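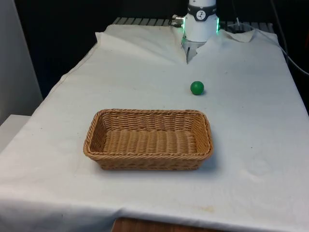 The question of the fees for the swap market in Sokham comes back every summer, and I would like to propose that we settle it on this list before the hall is booked again. In June we paid for the large room at Pavside and we used perhaps half of it. Many tables were very full, with things in piles, and visitors passed them quickly. I think a table should be allowed to be nearly bare. One green ball and a wicker basket on a white cloth can be seen from the door, and a parent with a small child will walk over to it. If we charge by the table, people will always put everything they own on it, because they want to get their money back. If we charge by the person, they can bring less and feel no loss.

I made the calculation with the numbers in the June report. The market had costs of 2773 in total, with the hall, the insurance and the printing of the posters. The table fees brought 444. The rest came from the kitchen and from the door. So the table fees are a small part, and we should not be so afraid to change them. I would prefer a fee of 7 per person, and a second person at the same table pays 2. Children pay nothing.

My other point is the cloths. At present each person brings what they have, and this makes the room look untidy. Parsons offered us a price for renting plain white ones, washed and folded, and they deliver to the side entrance. I do not have the final price in writing yet. I will forward it when it arrives.

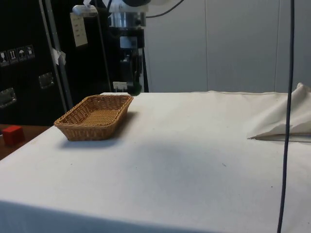
On 15/07/2022 a member in Britwood wrote:

> I am against the fee per person. We are a family of five and we all
> help at the table in turns. Are we five persons or one? You will
> have an argument at the door about this, I can promise you. The
> fee per table is simple and everybody understands it.
>
> Also please think about the unloading. Last time the cars were
> standing in the lane until nearly ten o'clock and the neighbors
> complained. For me that is a more serious problem than the fees.

Thank you for this. I had not thought enough about families. We could say that a family is one person plus one helper, so you would pay 9 in total, even if there are five of you. I know it is not perfect, but it can be written on the form in one line.

About the unloading I agree with you fully. Could we give times by letter? Tables A to F unload first, the others half an hour later. In Britwood it was done like this at the plant sale and I remember that the lane stayed open. Somebody has to stand outside with the list, and I can do it for the first hour, but then I must set up my own table.

Please answer to the list and not only to me, so that all can read it. If you are against both proposals, write this too. I would also like to know if anyone still has the two long extension cords from June, as Pavside is asking for them.

With kind regards from Sokham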